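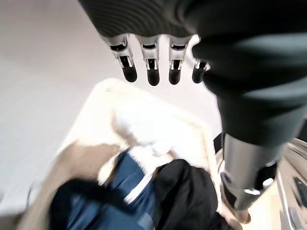 3 min read

Figure 2. Wrist view over the basket, with a white towel below the fingertips and a blue denim garment and a black garment below and beside the towel in the load.

3.2 The laundry task

So we picked laundry. Our club had spent the whole fall semester stacking blocks, and Rhea Ignacio told us at the first planning meeting that if she saw one more block she was going to switch to the drone team. Fair enough! Cloth is a miserable thing for a robot to deal with (it folds, it bunches, it hides its own edges) and that made it a good match for the hand, which we'd hardly used for anything soft.

The task is easy to say out loud. The hand starts above a basket of mixed clothes and towels, picks out the one item it's been asked for, and lifts it clear of the rim. We call the software that picks the grasp point Gorkell, after a typo in Yuto's first commit that we all got too fond of to fix. Gorkell only gets the wrist view. Jomar Cruzado argued for adding an overhead camera too, and we went back and forth on that for most of July, but in the end we wanted to see how far we could get with one.

The view in Figure 2 is a pretty typical starting one. All four fingertips are over the towel, at close to the same height, and you can see how much of the picture the hand itself takes up. That was our first real headache. The early version of Gorkell kept choosing grasp points on the black garment's folds when we'd asked for something else, and Domenica Hubmann finally worked out that it was mixing up dark cloth with the dark fingertips. She wrote a mask that blanks out the hand before the grasp step runs. The mask is drawn by hand for 7 finger poses and we just use whichever one is closest. It isn't elegant and I'd love to see somebody do it properly next year.

The second headache was white on cream. A towel against that basket gives you very little to work with along the rim, and the light washes parts of the plastic almost to white. We tried turning the exposure down, which helped the towel and wrecked everything navy or black. What we use now is two thresholds, one for the bright half of the load and one for the dark half, and the person running the session says which half the target belongs to. Yes, that's a bit of a cheat. We talk about it again in Section 5.

Each session was 13 attempts with one load. Between attempts whoever was on shift dumped the basket into the spare one and tipped it back, so the pile came out different each time. Ramil Pangilinan wanted a stricter shuffle, and he may well be right, but by then we had 8 sessions recorded and didn't want to start over. An attempt counted as a success if the item cleared the rim and stayed in the fingers for 10 seconds. If a second item came along for the ride we marked it as a "buddy lift" and scored it separately, and there were a lot of buddy lifts, mostly denim dragging something thin out with it.

Search this site Enter keywords Go

We didn't tune anything between sessions except the approach height, and that only before the third one, when Yuto Matsuda noticed the fingers were closing too early on towels. Lowering the start pose fixed most of it. The loads themselves are listed in Appendix B, along with the buddy lift counts for each.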